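Speaker notes: Reporting case figures from abroad
Jasmina Mujić, Indthorpe regional desk training
5 December 2024

Opening (slide 1)

Introduce self and desk. State scope: how a health figure published in one country is picked up by a minister or a newspaper in another, and what the desk has to check before running it. Vaccine policy itself is out of scope. Refer those questions to Binta Eze, who has the afternoon slot.

Slide 2: The Balogun item

Background for those who were not on the desk in April. A local paper in Balogun reported 153 new respiratory cases over two weeks. The health office had published the number in a table of tests returned, by date of result. The paper's headline gave it as people infected, by date of infection. Read both lines aloud. Pause so that people can compare them.

The figure then moved in this order: local paper, wire summary, a post from a party account, our morning bulletin. At each step one qualifier was dropped. By the bulletin, "tests returned" had become "cases" and the two-week period was missing.

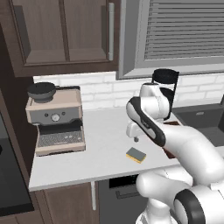
Kitchen counter with espresso machine, computer rendering.

Slide 3: Three dates

Every case count has a date of sample, a date of result and a date of publication. Health offices differ on which one heads the table. Grurkex uses date of sample and revises the last nine days each time it publishes. Balogun uses date of result and does not revise. Putting the two on one chart produces a gap that has no medical cause.

If asked: yes, we did put them on one chart. It was corrected the same evening. The correction is in the archive under the original headline.

Slide 4: Rates and raw counts

Raw counts go with a population figure or they do not go at all. A rise from 2 to 9 in a small district is not to be written as a percentage. Desk rule: no percentage on any base under 200. Copy editors may enforce this without calling the reporter.

Ask the room who has filed a percentage on a smaller base. Wait for hands. Move on.
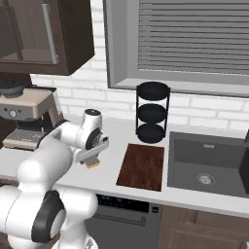 Slide 5: Quoting a politician who quotes a figure

The quotation marks cover the words. They do not cover the number. If a minister cites another country as a warning, the desk checks the other country's own table before the quote is published. If the table cannot be found by deadline, the copy says that the figure has not been confirmed and names the place where the minister says it came from.

Translation adds a step. "Infected," "positive" and "admitted" are separate columns in most tables and are often merged in a rushed translation. Keep the original word in the notes field next to the English.

Slide 6: The Jokance log

Jokance is the shared log the desk has used since the April error. Show the entry form. Required fields: source table, date type, period covered, population, time checked, initials. An entry with an empty field cannot be marked cleared. Links to news reports are not accepted as a source table.

Known problem: the log does not flag later revisions to a table. Grurkex figures must be opened again by hand before any follow-up story. A fix has been requested. No delivery date, so do not promise one.
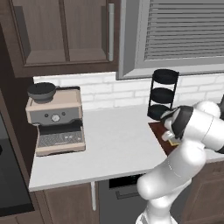 Kitchen corner with window blinds, computer rendering.

Slide 7: Exercise

Hand out the sheet with the wire summary. Pairs mark every number and write its date type beside it. The third paragraph has no date type and cannot be run as written. Let them find it.

Questions. Leave slide 7 on the screen. Desk contact details are on the back of the sheet.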